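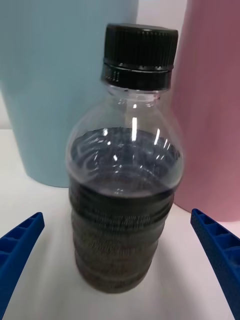
Clear bottle, black ribbed cap, blue gripper fingers either side.

September 2023, notebook entry, E. Bilgin

Story tracing, item "goat on the ferry." Picked up from Sinan's list. The claim: a goat boarded the Cerneck ferry without an owner, crossed, and was sent back on the return trip with a ticket tied to its collar. Goal is to find the first post and log what changed between copies.

Pulled everything matching the goat and ferry terms. 2094 posts after removing exact duplicates. Gestus grouped them into 23 text clusters using the default threshold. Two of the clusters are the same English text with different emoji, so I merged them by hand and left a note in the run log. Did not change the threshold. Last time we did that halfway through an item, the earlier counts were useless.

Earliest hit so far is a passenger's post from May, four sentences, no ticket and no collar. It says the goat "got on with everybody else" and that the crew put it near the bikes. Nothing about a return trip. The ticket first shows up in a repost by a travel page, the same evening by the timestamps. The collar comes in one copy later, presumably to give the ticket something to hang from.

Price of the ticket varies. Most versions give none. One cluster says 200 and drops the currency, and the translated copies then add whichever currency suits the reader. Nermin wants these tagged as one change with several outcomes. I have tagged them separately for now — easy to collapse later, hard to split.

Timestamps: the archive copies are in UTC, the Jistbridge export is in local time. Eylül's script corrects for this but skips any row with an edited flag. Found it when a repost came out older than its source. Fixed by hand for the top two clusters only. The rest still need doing.

Export also stops at 3000 rows per query with no warning. Split by week and rerun if a pull lands exactly on that number. Mine didn't.

Oğuzhan wrote to the ferry operator asking whether animals are logged. No reply yet. Status stays at "origin found, details unconfirmed." I would not go higher on one passenger's post, even a plain one.

To do
— rerun timestamp fix on edited rows (Eylül)
— check whether the Duda clipping is the same goat; it mentions a bus
— ask Nermin about the price tags before the next merge
— save the May post again, the first capture lost the replies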